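**Bed pickups: how many before the first training run?**

**kedow_dan:** I'm recording small-item pickups with the hand-held gripper, all in one bedroom. 495 clips so far, 30 thrown out for lost tracking. Plan is to train once, then decide what to add. The bed stays cluttered and the blanket stays bunched up.

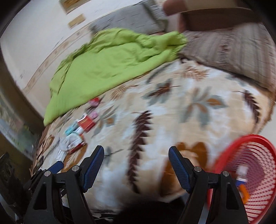

Decha Inthanon: I'd stop at 495 and change rooms. We did a long run on one bed in January and the policy learned the bedspread. It failed on a plain sheet.

**turel9:** Disagree. Train on what you have first, or you won't know which part is weak. 15 test pickups on a different cover will tell you.

**kedow_dan:** I can do the 15 tomorrow. Is a second cover in the same room enough?

**Decha Inthanon:** For the cover, yes. Not for the light or the walls. I'd still move.

**turel9:** Test first, then move. Keep the 30 bad clips in a separate folder too.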